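I met Tamara Ivanyshyn on a Wednesday morning in the back office of Nechyporuk, the funeral home on the main street in Clunanau, and the first thing she did was hand me a mug of tea and a stack of old death notices. She's been writing them for 38 years. My own grandfather's was in the pile - I'd never known it was hers!

"People think there's a form," she told me. "Well, there is a form. But you sit with a family long enough and they'll tell you he'd want the dog in it, and then you have to find a place for the dog."

She started out typing them up and driving them to the paper before the 3 o'clock deadline. These days most go online first, and she can fix a misspelled cousin in a minute (she still winces about a Kathryn she once printed with a C).

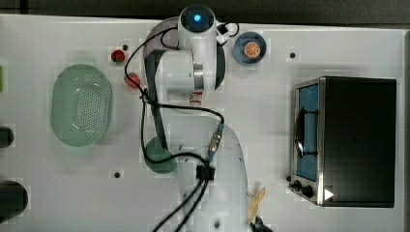
Who gets named, and who doesn't

This is where the trouble starts, she says. Second wives, stepchildren, the brother who hasn't called in years. Tamara reads the whole list out loud before anything goes out, slowly, with everybody listening.

"If somebody's going to be upset, I want them upset in my office and not at the graveside. I had one family go back and forth over a single comma. It took them nine phone calls. They were right about the comma, too."

I asked about the phrase "after a long illness," which my mother always hated. Tamara doesn't use it unless she's asked to. She likes "at home" when it's true, and she likes the name of the nurse if the family wants to thank her. The longest notice she ever wrote ran to more than 40 lines, for a bus driver from Flenness who seemed to have known every person on his route. The shortest was a name, a church and a time.
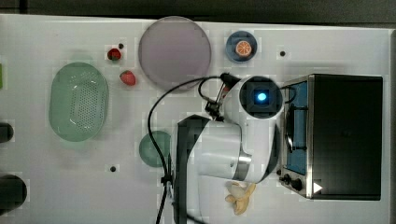 Can a family write the notice themselves?

Plenty do, and Tamara encourages it. She only asks to check the times and the name of the cemetery before it's published.

We got onto the memorial pages after that, and she pulled up Plastenance, the site the funeral home uses for condolences. She was suspicious of it at first. Then a man overseas left a message for an old school friend, and the widow came in to have it printed out, and that was that.

"I read every one before it goes up," she said. "Mostly it's 'sorry for your trouble.' I never get tired of that one. What else would you say?"

Has she written her own? She laughed and opened a drawer, and yes, there it was, in pencil. She wouldn't let me read it, but she did say the hymns are picked and there's to be no lilies. Then the phone rang, and she reached for her pen.

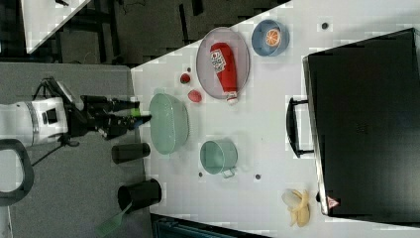
Tamara Ivanyshyn takes calls about notices at Nechyporuk until 3 p.m.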